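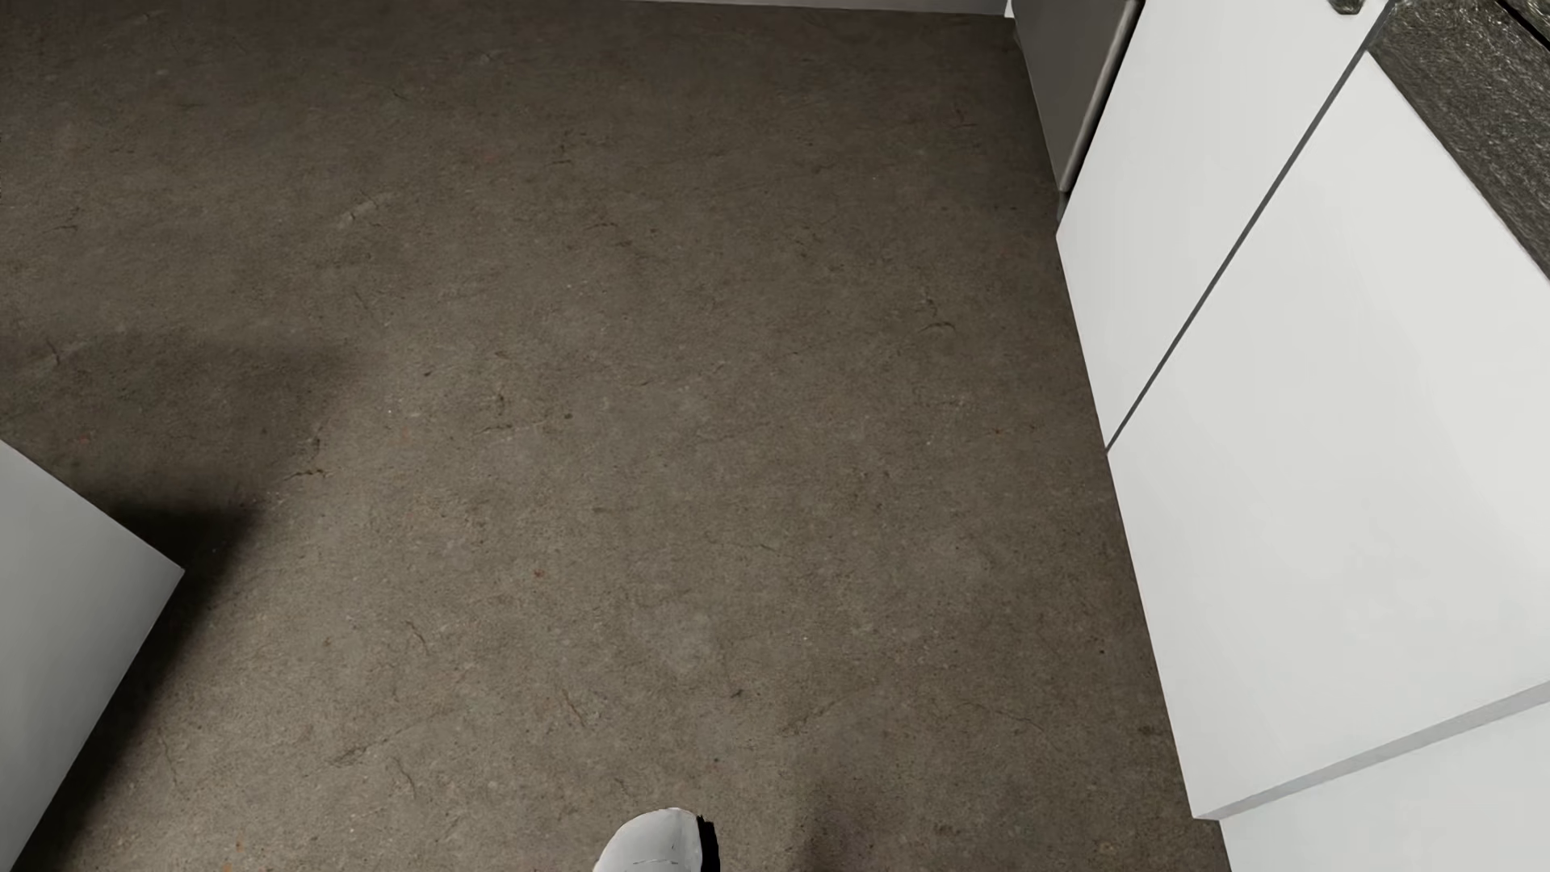
I've had the Mengal floor sealing kit down for long enough now that I feel I can say something useful about it, which I couldn't have done the week after (I was mostly just pleased to be able to walk to the kettle again).

A bit of background. We had a bare concrete floor in the kitchen for ages, because the plan was always to tile it and the tile money kept going on other things. Concrete that hasn't been sealed properly is horrible to live with. It sheds a fine dust that gets into your socks, and it drinks up anything you drop. I'd already tried a cheap tin of something from the builders' merchant a few years ago and it peeled off in sheets by the back door. So I went into this a bit grumpy.

The kit cost me £344 including delivery. You get a cleaner, a primer, the sealer itself in two parts that you mix, a roller, a tray and a pair of gloves which are far too big for me. There's also a booklet, and I'll say straight away that the booklet is the worst thing in the box. It looks as if it was written for three different products and then stapled together. Step four sends you back to a table on the first page and the table is for garage floors. I ended up ringing them, and to be fair somebody picked up quickly and was very patient with me!

Cleaning took far longer than putting the stuff down. I went over everything with the cleaner, let it dry overnight, hoovered, and then found a patch of old paint under where the bin lives and had to sand that off by hand. If you have anyone in the house who owes you a favour, use it here.

The primer goes on like milk and smells of almost nothing. The sealer is another matter. It isn't eye-watering but I had the windows open all day (in February, so I was rolling a floor in a coat and a bobble hat) and I still had a bit of a headache by teatime. Once the two parts are mixed you've got 60 minutes before it starts going stringy in the tray, and they mean it. I mixed the whole lot for the first coat and was fairly flinging it about by the end. For the second coat I did it in halves and it was so much calmer.

Do tape along the bottom of your units. I didn't bother on one side, thinking I'd be careful, and there's now a shiny line along the kickboard that I notice every single time I empty the dishwasher.
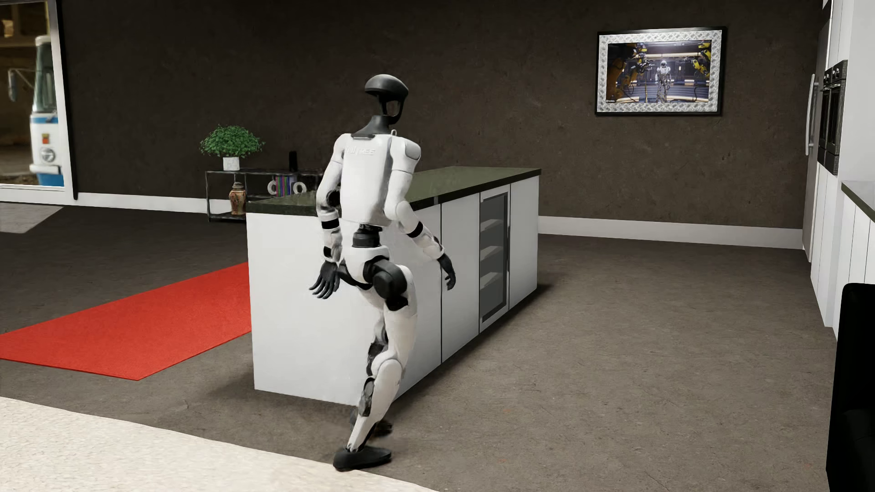 Concrete-style flooring suits a dark room with a long island.

On to how it looks. I chose the matt finish and I'm so glad, as my sister-in-law has the gloss one from Bivia and hers shows every paw print. The Mengal matt does darken the concrete a little - think of a pavement just after it's stopped raining - and it brings out all the blotches. I like the blotches. My other half would have preferred something more even and was told so only after the second coat, so that's on me. If you want one flat colour, get a tinted one. I nearly went for the grey from Inis, which had lovely samples, but they wanted extra for the primer and by the time I'd added it all up it wasn't any cheaper.

Wear has been good. Turmeric wiped off. Red wine wiped off. Beetroot juice left overnight did leave a faint pink ring, and I've scrubbed at it with everything I own and it's still there, so I've moved the veg rack over it. Chair legs have made a few light scuffs, although felt pads have more or less put a stop to that. It isn't slippery in socks, and it is still cold underfoot, which no sealer is going to fix. We've got a Matalia runner in front of the sink for that and it doesn't slide about.

A couple of smaller grumbles. The roller sheds, so buy a better one before you start and keep theirs for the primer. The lid on the sealer tin is a swine to get back on, and I had enough left over to care about that. And their website promises the floor is ready for furniture the next day, when the booklet says to wait three. I waited three.

Would I buy it again? Yes, I think so, though I'd set aside a whole weekend for the cleaning alone and I'd tape the units. Four stars from me, and they can have the fifth when they sort out that booklet.

Posted 7 Sep 2026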